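April, Vekcombe, small room. Notes on the shelf cart, started at 2 and finished after everybody else had gone for coffee.

The plan on the wall says the cart is now "sorted by how often we reach for it." I don't believe it. Somebody put the light stuff where there was room and the boxes where they'd stand up, then wrote the rule afterward to fit. We still have one wire shelf with nothing on it and two crowded ones underneath. 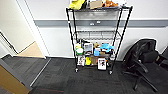
Blue plush with the black flap:
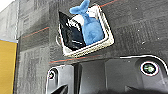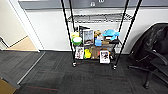

Perforated panel and the braided trim:
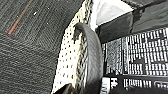
So, what the rule is supposed to do. As I understand it from the Badunetti handout, things used daily go between waist and shoulder, things used weekly go below the knee, and the leftover space is "breathing room" you keep free for whatever is on its way in or out. Fine on paper. The handout was written for stockrooms, with deep solid shelves and bins that all match. We've got wire, and a mix of soft toys, boxes and packages that have nothing in common except that they ended up here. I would like to see the handout's author stand a slim box on wire and get it to stay up after the cart has been rolled across the carpet.

My main complaint is with the breathing room. An empty shelf at a handy height looks tidy and does nothing. If it's for incoming items, then incoming items should go there, and in 7 weeks I haven't once seen that happen. They go straight onto the bottom, in front of whatever was already there, and then we've got two rows deep and the back row might as well be in another building.

Tried today:

- Rolled the cart out and back along the wall a few times, fully loaded. It rolls better than I expected. It also stops harder than I expected at the joints between the carpet tiles, and the tall thin boxes on the bottom all took a small step forward.
- Pulled the front row off the lowest shelf and put it back with the picture sides facing out. Easier to find things. Harder to fit, since a box that shows its face takes up its full width. Net gain unclear, maybe nothing.
- Laid the plush toys flat behind the boxes, as the handout says ("soft goods fill gaps"). Bad idea. They vanish. You end up feeling around for them by hand. Put them back at the ends, where one of them promptly slumped over the edge of the wire again.
- Moved one heavy box up to the empty shelf. The cart got noticeably more willing to rock. Moved it back down. This is the one point on which I agree with the handout, heavy goes low, and I knew that already.

Timing. I did the pull-and-return run on the list from the wall, picking items in the order printed, no peeking at the shelf first. It came to 46 minutes for the whole list with the current layout. I'm writing that number down under protest. There is no "before" figure. The claim going around is that the new layout is faster, and when I asked faster than what, I was pointed to the handout. A single run by a person who had been handling the same things all afternoon isn't evidence of much. By the last third I knew where everything was, and I'd have been quick with any layout, including a heap on the floor.

If we want a real answer, somebody who hasn't touched the cart should run the list cold, then we shuffle everything, wait until next week, and have the same person run it again. Two layouts, same list, different order of layouts for the second person. I'm willing to set it up. I'm not willing to do both runs myself and call it a result.

The Iredex sheet is its own problem. It has 426 lines in it, and the cart is only a small part of that, but the lines that are meant to cover the cart use names like "toy, soft, med" and "carton, printed." You can't pull an item from that. Which soft toy? Which printed carton? Half the boxes have a printed picture on the front. I'd rather have a dumb name that only fits one thing ("blue floppy") than a proper category that fits four. Suggested this before and was told the sheet won't sort well with names like that. The sheet doesn't sort well now.

Also the sheet records a shelf number, counted from the top. The plan on the wall counts from the bottom. So "shelf 2" sends you to different places depending on which paper you're holding. I've penciled an arrow on the wall copy. Please don't rub it out until one of the two has been changed. I don't care which.

About the proposal to order solid liners for the wire from Castellanos: not against it, but let's try one before buying a stack. Things I'd want to know first:

1. Does a liner stay put when the cart is pushed over the tile joints, or does it slide and take everything with it?
2. Can you still see from above what's on the shelf below? Right now you can look down through the bare wire, and I use that more than I thought.
3. Does it lie flat at the corners, where the posts come through?

A piece of stiff card cut to size would answer the first and the third for free. I'll cut one tomorrow morning if there's card left in the cupboard. Leave the lower shelf loaded as it is, please, I want to test with the same load.

Things left as found: order on the top shelf, didn't touch it, ran out of afternoon. The panel and the black flap both need a line on the sheet, or at least I couldn't find one, and I looked under three different words. If they're listed under something clever, write it here in the margin.

Where I've got to: heavy low, yes. Faces out, probably. Soft things at the ends, but with something to stop them from sagging, a strip of card or a clip. The empty shelf should either get used or be taken out so the ones below get more headroom, and my vote is to take it out. Expect an argument over that, as it's the part everyone likes the look of.

Check the left front caster before the next move. It squeaked on the way back and I didn't look at it.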